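제7차 비품 포장·보관 실무회의 회의록

일자: 2023년 12월 22일
장소: Durlow 2층 작업실
참석: Ashley Parsons(의장), Mervyn Stockdale, Tamara Kushnir, Ashley Ellwood(기록)
불참: Roy Rudd

1. 전회 회의록 확인
수정 사항 1건. 3항의 "Waller 창고"를 "Rowbotham 창고"로 정정함. 그 외 원안대로 승인.

2. 비닐봉투 재고
Stockdale 보고. 7월 입고분 2000매 중 대형 봉투의 소진이 가장 빠름. 소형은 잔량 충분. 대형 규격은 현행 두께를 유지하되, 공급처 Dudar에 폭 90 cm 제품의 견적을 요청하기로 함. 견적 접수 후 차기 회의에서 발주 수량을 확정함.

3. 봉투 취급 방법
Kushnir가 현행 작업 순서의 문제점을 설명함. 얇은 봉투는 작업대에 놓을 때 공기가 들어가 부풀고, 접는 과정에서 가장자리가 어긋남. 포장 후 부피가 일정하지 않아 상자당 적재 수량이 달라짐.
Parsons는 공기를 먼저 빼고 접는 순서를 제안함. Stockdale은 작업 시간이 늘어날 것을 우려함. 논의 결과 다음과 같이 정함.
가. 봉투는 작업대 위에 펼친 뒤 닫힌 쪽에서 입구 쪽으로 눌러 공기를 뺀다.
나. 세로로 두 번, 가로로 한 번 접는다.
다. 내용물이 든 봉투는 접지 않고 입구만 묶어 별도 상자에 넣는다.
라. 찢어진 봉투는 재사용하지 않는다.

4. 작업대 사용 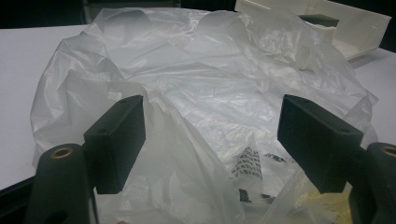 흰색 상판 작업대는 봉투 작업 전용으로 한다. 반투명 흰색 봉투는 흰 상판 위에서 윤곽 구분이 어렵다는 의견이 있어(Ellwood), 상판에 깔 짙은 색 매트의 시험 사용을 검토함. 매트 규격은 Kushnir가 실측 후 제출. 구겨진 봉투를 작업대에 둔 채 퇴실하지 않도록 하고, 봉투 안에 물건이 남아 있는지 반드시 손으로 확인한 다음 정리할 것.

5. 보관 상자
Rowbotham 창고의 상자 43개 중 23개에 라벨이 없음. 라벨 양식은 기존 것을 사용하고 품목명, 규격, 포장일을 기재함. 뚜껑이 파손된 상자의 교체 여부는 Rudd의 확인을 받은 뒤 결정.

6. 조치 사항
Dudar 견적 요청: Stockdale
매트 규격 실측: Kushnir
라벨 부착 및 상자 점검: Rudd, Ellwood
작업 순서 안내문 게시: Parsons

7. 기타
Waller 측 반납 물품의 포장 기준은 자료 미비로 차기 회의에 이월함. 차기 회의 일정은 추후 공지.

기록: Ashley Ellwood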